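### 3.2 자료 수집과 분류 기준

본 연구는 중고 의류의 분류 과정에서 작업자가 데님의 상태를 어떻게 판단하는지를 살펴보았다. 조사는 Ukisden의 의류 분류장에서 1월에 진행되었고, 대상이 된 데님 의류는 모두 783점이다. 면담은 Harish Solanki와 Shalini Katiyar가 맡았으며, 면담 한 회의 길이는 30분으로 정하였다. 필자는 한국어가 모어가 아니므로, 면담 기록의 번역은 Abhishek Semwal의 검토를 한 번 더 받았다.

분류장에서는 데님을 세 등급으로 나눈다. 첫째 등급은 그대로 다시 판매할 수 있는 옷이고, 둘째 등급은 수선이 필요한 옷이며, 셋째 등급은 섬유 원료로 보내는 옷이다. 그런데 첫째와 둘째의 경계는 문서로 정해진 것이 없었다. 작업자들은 이 경계를 "단이 살아 있다" 또는 "단이 죽었다"라는 말로 설명하였다. 여기에서 단은 밑단만을 가리키는 것이 아니고, 접어서 박은 가장자리 전체를 가리킨다. 물이 많이 빠진 옷이라도 접힌 부분의 박음질이 남아 있으면 높은 등급을 받는 경우가 있었다(그림 3).

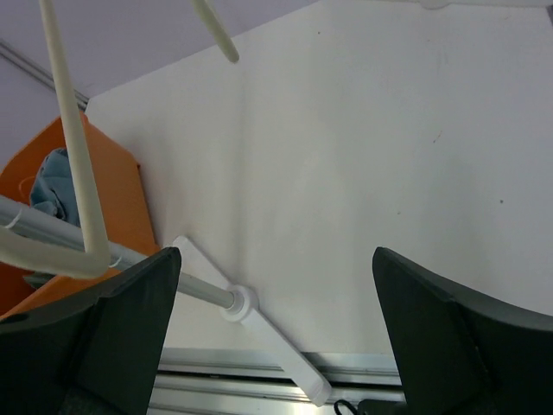
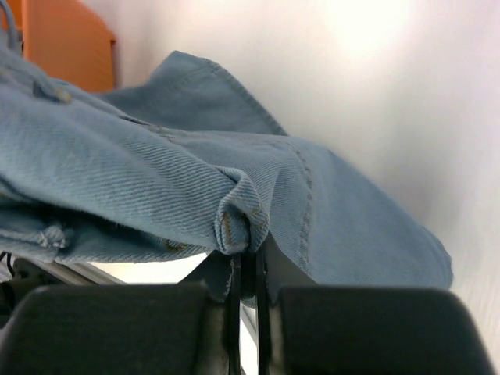 **그림 3.** 위: 매끄럽고 무광인 흰색 면. 아래: 연한 하늘색 데님의 능직 조직과 접힌 가장자리의 박음질.

색에 대한 판단은 더 복잡하다. Lefèvre(Capucine Lefèvre, 공동 연구자)의 분류표에서는 색이 빠진 정도를 독립된 항목으로 두었으나, 현장의 작업자들은 색과 조직을 따로 말하지 않았다. 예를 들면 "얇은 파랑"이라는 표현은 색이 연하다는 뜻과 천이 닳았다는 뜻을 동시에 가진다. 따라서 본 연구에서는 이 표현이 나온 발화를 두 항목에 모두 기록하였다. 이 방법은 항목별 빈도를 실제보다 크게 보이게 할 수 있으므로, 4장에서는 빈도의 비교를 하지 않는다.

수선의 흔적도 판단에 영향을 주었다. Manalastas 분류장에서 먼저 실시한 예비 조사에서는 수선된 옷이 대부분 둘째 등급에 들어갔다. 반면에 Ukisden에서는 같은 색의 실로 수선한 옷을 첫째 등급에 넣는 작업자가 2명 있었다. 두 사람은 모두 이전에 봉제 일을 한 경험이 있다. 이 차이가 개인의 경험에서 온 것인지, 분류장의 관행에서 온 것인지는 본 자료만으로 확정하기 어렵다. 이 문제는 4.2절에서 면담 내용과 함께 다시 검토한다.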